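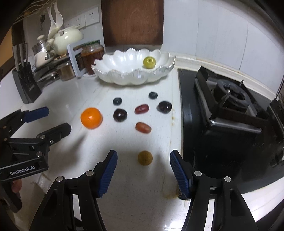 Fruit on the marbled counter, mandarin left of centre.

May 13, 2018. Pronedham workshop, notebook 11

Marmalade set trials, continued. Pirmin wants it written up before he goes, so I am writing it up.

Batch C failed again. Left it overnight in the Wevgate jars and this morning it poured like cough mixture. Batch D, same peel, same pan, twice the pith in the muslin bag, set so hard that Marion bent a teaspoon in it. She has kept the teaspoon and says it is evidence.

What changed between C and D, as far as I can make out from my own handwriting:
C: pith bag in for the simmer only, lifted out before the sugar, squeezed once by Ilze.
D: pith bag squeezed by me, twice, with feeling. Boil was longer as well, as I was on the phone to Zulix about the lids.
So two things changed at once, three counting the phone. Liesl pointed this out before I had sat down.

Sugar was 500 g to the half batch both times. Water I wrote as "usual". Past me is a dreadful colleague. From now on water goes in the book as a number, and that includes you, Pirmin.

Thermometer: the long probe reads high. Stood it in a rolling boil next to the old glass one and they disagreed by two degrees, and I believe the glass one, mostly out of loyalty. If the probe has been high all along, then A and B never got to setting point whatever the book says, and the page of theory I wrote on Thursday about pectin and late fruit can be ignored. I've put a line through it. Still quite a good page.

Saucer test. Araba does hers on a plate out of the freezer, I do mine on whatever is clean. Hers wrinkles when mine doesn't, same spoonful. We now have one official saucer. It lives in the freezer on top of the peas and is not to be used for peas.

Peel: the Ngata slicer gives even shreds but bruises them, and the bruised ones go brown at the ends after a day in the jar. Cutting by hand takes me most of a morning and looks like it was done by someone falling downstairs. Marion likes it that way. Left it as hand cut for E and F.

Lids: Zulix sent 200 of the wrong size. They offered to swap them for 2,000 of the right size at what the man called a friendly price. I said we would think about it. We are still on greaseproof discs and string, and the string is nearly finished.

For E, one change only: pith bag stays in, squeezed twice, boil stopped by the glass thermometer. F is the same with a single squeeze. No phone.

Jars of D to go home with whoever will have them. Liesl has taken one as a doorstop. Scrub the big pan properly, there is a black ring at the bottom that was there before C and I'm not owning up to it.

Ask Ilze where the second muslin went.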